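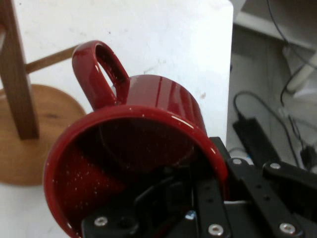

Wrist view, red mug, gripper closed on the wall with one finger inside. Peg stand at left.

July, open day notes

Writing this up the same evening before I forget the order of things. Anyone who was on shift, add your own lines underneath.

Setup started at 7:30. Three stations this year: the mug and stand table, the bin picking cell with the Tilex parts, and the label reader at the back. I had the mug table all day, so most of this is about that. Heino Dambrauskienė ran bin picking and will write that one separately.

The task at our table was the same one we have been using since spring. Pick up the mug, turn it, bring the handle to a peg on the wooden stand, let go, back off. Visitors were allowed to move the mug between runs as long as they stayed inside the taped area on the floor while the arm was moving. We ran the wrist view on the large monitor and people spent more time watching that than the arm itself. Next year put the monitor where it can be seen from the door.

Morning

First group in at 9:00, from Divico. Six people, mostly from their packing line, one from purchasing. They asked practical things: how long to teach a new object, what happens when the power goes, can the fingers be washed. I gave them the teaching figure from our last write-up, 30 demonstrations for a new mug shape on the same stand. The power question I answered badly. I said the arm holds position on its brakes, which is true, but they wanted to know about the gripper, and I had to go ask. Answer for next time: the gripper keeps its last grip until it is re-enabled, and it has to be re-enabled by hand from the panel.

Purchasing asked for a price and I said to write to the office.

First dozen runs went well. Then two misses in a row, both on the approach to the peg. In both the handle came in too low and touched the peg from the underside. I stopped, rehomed, and it was fine for the rest of that group. I didn't change anything else. Logged as approach height, cause unknown.

Grip notes

Rim grasp only, one finger inside and one outside. We talked last month about grasping around the body instead, and I tried it twice before the doors opened. The body grasp is steadier but the fingers end up between the handle and the stand on the final move, and there isn't room for them. Staying with the rim.

The red mug is the glossy one. It is harder on the camera than the matte gray one because the highlights move along the rim as the wrist turns. I kept it anyway since it shows up well on the monitor from a distance. If we want clean numbers we should use the gray one and leave the red one for visitors.

Fingertip pads were new at the start of the day. By closing time the inside pad had a shiny patch where it meets the rim. Grip force was at the same setting throughout. I have put a new pair in the drawer with the hex keys.

Midday

School group at 11:15, more than we had been told to expect, so we split them between the mug table and the label reader and swapped halfway. They wanted to see it fail. One of them put the mug down on its side and the arm picked it up anyway, on the second attempt, and got a round of applause. Then it missed the peg.

A teacher asked whether the arm "sees" the peg or remembers where it is. I said it sees it, and then moved the stand a hand's width to show her. It found the peg. I moved it again, further, and it went to the wrong peg. Both pegs look alike to it from that side. Worth thinking about whether that counts as a miss. I logged it as a hang on a non-target peg and left the success column blank. Please use the same entry if you see it, so we can pull them out later.

Lunch break from 12:30. Arm parked, emergency stop pressed in, key with me.

Afternoon

Two people from Ozoliņš came at 1:45 about the joint project. They already have the same arm, so no introduction needed. We went through the log together at the table between runs. Main points from that:

They run at lower speed on the last part of the approach and think our two morning misses are a speed problem. Possible. I will try it this week with the approach slowed down and nothing else changed.

They save the wrist view for every run, good and bad. We have only been saving the bad ones. Agreed to save everything from now on. Storage is on me.

They asked for our calibration file. Sent from the bench before they left.

Wodel people were due at 3:00 and came at 3:40, so they overlapped with the general visitors and got less of my time than they should have. They mainly wanted to see the bin picking. Heino took them over. Someone should call them this week and offer a proper visit.

From 4:00 it was whoever walked in. A man who repairs coffee machines stayed through nine or ten runs and had good questions about the screws at the finger joints, whether they work loose. I told him we check them every Monday morning on paper and somewhat less often than that in practice. Checked them after he left. All tight.

Numbers

200 runs planned for the mug table, and we got through 171 before the doors closed. The shortfall is mostly the school group and the time I spent talking. Success count to follow when I have gone through the log, because of the wrong-peg entries. Cycle counter on the gripper stood at 1,812 at shutdown. Please write it on the sheet inside the cabinet door each time, the last entry there was weeks old.

To do

Slow approach test, red mug and gray mug, same stand positions.
Mark one peg with tape and see if the mix-ups stop.
Replace the pads before the test, write down the counter when doing it.
Tidy the cables at the floor end of the table. I caught my foot once while stepping back from a visitor.
Print the floor plan larger. Several people walked into the storage room looking for the label reader.
Call Wodel.

Shut down at 5:50. Arm parked, panel off, windows closed. Keys back in the office.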